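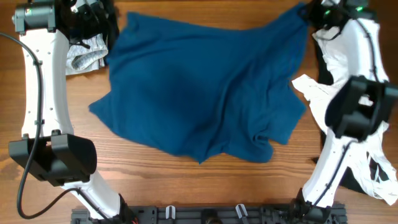
Pankaj Chaudhary
Member, Two-Arm Kits board

Home Boards Kits Arms Parts Search Log in

Holov two-arm kit for garment sorting: buy the wrist cameras or not?

I am pricing the Holov tabletop kit (two arms, shared rail, head camera) for a small laundry line at Tandton. The base kit is quoted at $2,670. The wrist cameras are a separate item, one per arm, and the quote does not say whether the software needs them.

The job is limited. Mixed clothing arrives on a table, an arm picks one item out, both arms spread it, and it goes to a pile by type. Shirts, T-shirts, jeans. No folding at this stage. The table is fixed and the lighting does not change.

My concerns are grip and reach. The standard fingers are rigid and I have not seen a figure for thin knit. I would also like to know if both arms can work at the middle of the table without the cables catching, and if the head camera alone is enough to find a corner.

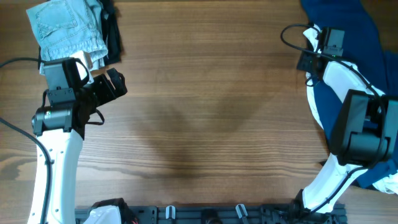 Last changed: September 30, 2018

Edit: the quote does include the rail and the cables. It does not include a table, a computer or spare fingers. Base spacing on the rail is set at assembly and I would prefer to get it right the first time.

Trilok Dhillon
Get the wrist cameras. We ran the same kit for 17 weeks at Pustaddale, the first part of that with the head camera only.

Grip first. Rigid fingers hold a shirt well enough once there is a fold between them. The failures are in the approach. On a flat single layer the fingers slide over the cloth and close on nothing, and the controller reports a completed grasp unless you set the finger gap threshold yourself. The default is too loose for thin knit. Set it with the thinnest item you expect to handle.

Two-arm spreading works, with limits. If each gripper takes an end, the cloth tends to hang as a twisted band, and the head camera then has very little outline to classify from. We added a second grasp: put the item down, find a corner, pick up again. It costs time on every item.

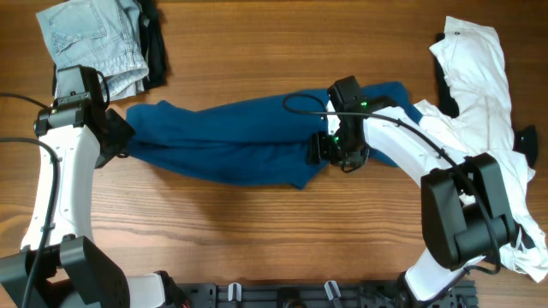

Blue garment held between both grippers, jeans and white T-shirt left at the sides.

With the head camera alone, 63 percent of our corner grasps were good on the first try. The main cause of the misses was the arm itself - once the gripper is over the cloth, it hides the corner from above. The wrist view does not have that problem.

Cables: leave a loop at the gripper and fix the rest along the arm. Run each wrist through its full rotation by hand before you tie anything down. Ours pulled a connector in the first week. Keep the piles toward the back and sides of the table and the middle free.
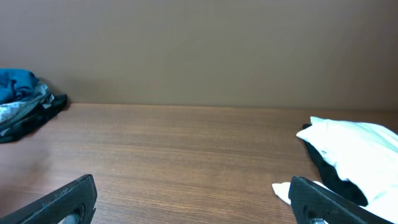
Wrist camera view, fingers open, clothing to either side.

Mount the wrist camera so that both fingertips stay in view. If you tilt it up for more distance you lose the contact point, and you then have to estimate the last part of the approach. Recalibrate after every finger change.

Shivam Mishra
I would wait for the next version of the kit. The base price is fine but you will spend it again on fingers and mounts.

Bimla Joshi
Agree with Trilok on the cameras, less so on the second grasp. We trained on 3,746 recorded picks, mostly shirts, and the model learned to take the hem or a sleeve end directly in many cases. Jeans were the weak class. A folded pair is stiff and thick, and the fingers push it before they close. Slow the approach and open the gripper fully.

On spacing, we set the bases wide at first and moved them in. Too wide and the arms are almost straight when they meet in the middle, with poor control of height. Ask Holov for the reach drawing before assembly. It is not in the manual but they do send it.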